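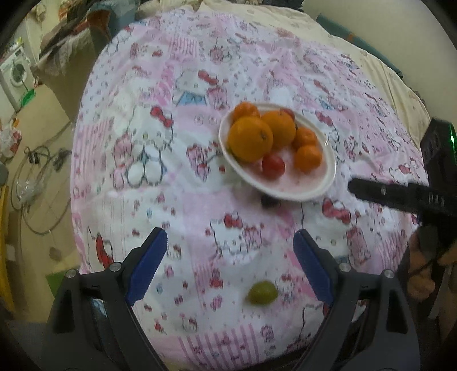
Fruit onto the oval plate, both grippers, green one still to go.

08/06/2022

Spent most of the day on the draft rules for hand-held gripper recording, version 2, and the rest of it on the fruit task that the rules are supposed to cover. Doing both on the same day was a good idea. I changed four clauses by lunch.

Clause on start state. The old text said "objects placed at random within reach." Dagmar Halás objected to this in April and I did not agree with her then. I do now. Random placement by a tired person drifts toward the same few spots. New text: the operator draws a card, the card gives a zone for each object, the object goes anywhere inside that zone. Zones are near, far, left, right. No finer than that. Tried a card with the compass points first and it took longer to lay out than to run.

Clause on finger opening. Before an approach, the fingers are to be fully open and held still for a short count, so the start of the motion can be found later without guessing. I kept to this for the small green fruit. With a piece that size the temptation is to come in half closed, and if half the operators do it and half do not, the data has two habits in it and no label to tell them apart. The ridged pads are meant to be treated as part of the measured setup: same pads for the whole session, a pad change ends the session and starts a new one. Miloslav Rusnák thinks that is too strict. His point is that Wimbridge changes pads in the middle of a run and logs it in a note. My point is that the notes do not travel with the files. We left the strict version in.

Clause on surfaces. This one took the longest. The Fustwood document requires a plain matte surface in a single color. I see why: the tracking is easier, and reviewers can check the object edges quickly. But the systems are going into homes, and homes have cat faces and red bows and hearts on the bedspread. A printed cover is a fair test and I want it allowed. What I wrote: patterned cloth is permitted if (a) it lies flat enough that round objects stay where they are put, (b) it is the same cloth for the full session, and (c) the session sheet says "patterned." A quilted cover or a folded blanket under the work area is not permitted. One at the head of the bed, out of the way, is fine.

Then a sub-clause on soft support, which I had not planned. A mattress gives when the operator leans on it. The plate tilts a little and the fruit shifts with no gripper near it. In the record this looks like an object moving by itself. The rule now says no knee, elbow or hip on the bed between the start mark and the end mark. I broke it twice before writing it down and have thrown out both of those runs.

Clause on two-handed work. One gripper works, the other waits. The waiting one has to be somewhere, and the old rules said nothing. Options considered:

Waiting gripper laid down on the surface. Rejected. It becomes an object, and picking it up again adds a motion that is not part of the task.

Waiting gripper held out of view. Rejected. The tracking is lost and has to be picked up again.

Waiting gripper held off to its own side, still, jaw clear of the fruit. Accepted. The jaw bar is long and reaches well into the work area if the wrist turns in, so the text says the bar must not pass over the plate unless that hand is the one placing.

Indicator light to be checked on both units at the start of every run, by looking at it. Miloslav wanted this automated through the Vrabec logger. Fine, but the logger only knows what it was sent. I would keep the look as well.

Clause on object mix. Citrus in two sizes, plus a tomato, plus something small and green. The oranges are the easy part. The tomato is the one that needs a force limit, and we do not have a good number for it. The draft says "closed until the object does not slip, and no further," and I know that is not a rule, it is a wish. Dagmar has offered to do a set of squeeze trials at Druvmont on soft produce. Until she does, the clause stays marked provisional.

Also for this clause: objects may touch each other on the plate. The earlier text wanted a finger's width between them. On an oval plate with a raised rim and this much fruit on it, that cannot be kept, and I do not see the use of it. People pile fruit. An item that is partly hidden behind a larger one still counts as placed if it is inside the rim and at rest.

Clause on background. Recordings made in a lived-in room may show furniture, laundry, a washing machine, bags, whatever is there. No staging. What is not allowed: faces, papers with names on them, screens. Hands are unavoidable and are allowed. Cables on the floor are a safety matter and go in section 8, not here. The floor beside the bed has a tangle of them and I am the person writing section 8, so that gets sorted before the next session.

Numbers. The target stays at 1,000 accepted runs for the whole fruit set. Rejection needs a written reason from the fixed list, which is now 14 entries long. I would like it shorter. "Operator hesitated" came off the list today. Hesitation is real behavior and should stay in the data.

Open points for tomorrow:

Does a dropped fruit end the run, or may the operator recover it? Wimbridge ends it. I lean toward recovery allowed once, flagged.

Whether the card draw should also set the order of picking. Right now the operator chooses, and I always leave the small one for last.

Wording for "at rest." A mandarin rocks for a while after release. Need a time.

Send the surfaces clause to Dagmar before Miloslav sees it.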